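Grilta: teaching two hands to work at one table
Project report of the second-year automation group

Our group had one semester to prepare a set of recorded tasks in which a person uses two hand-held grippers. Later the recordings will be used to train the arms in the Grilta project. In this report we explain how we chose the tasks, what went wrong and what we would like to do in July, when the lab is free again.

Choosing the tasks

In the beginning we wrote down many ideas, and most of them were too difficult. Folding a shirt looked simple, but each of us folded it in another way. We kept seven tasks. Five of them need both grippers at the same time, and the other two can be done with one. Libor wrote a short instruction for every task, so that the start position and the end position are always the same.

Recording

We planned 200 recordings and we finished 54 before the mid-term check. The reason was mostly our own organization. Two people changed the names of the files in different ways, and Merja needed roughly a week to put them in order. After this we agreed on one naming rule and wrote it on the wall.

It was also hard to learn the grippers. The fingers close with a small delay, and a new operator usually squeezes too strongly. Tamara practised with paper cups before she was allowed to record.

The lamp task 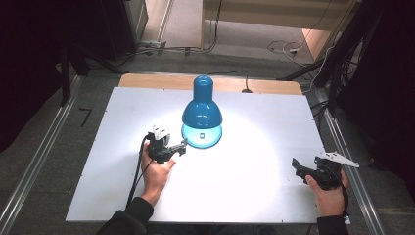

Text: Kobe Segers and Tamara Furtună
Supervisor: Trevor Lapointe
13th May

The blue lamp became our favourite object and also our biggest problem. It is glossy and it is lit during the task, so there is a strong bright circle on the white board, and the edges of the board look darker and a little grey. The operator comes to the lamp with one gripper from each side, low over the board. In the first recordings the operators came in too fast. We now ask them to wait for a moment before they close the fingers.

Mr. Lapointe advised us to record the same task with the lamp switched off and to compare the results. We have not done this yet. It is the first point on our list for July, together with the remaining recordings.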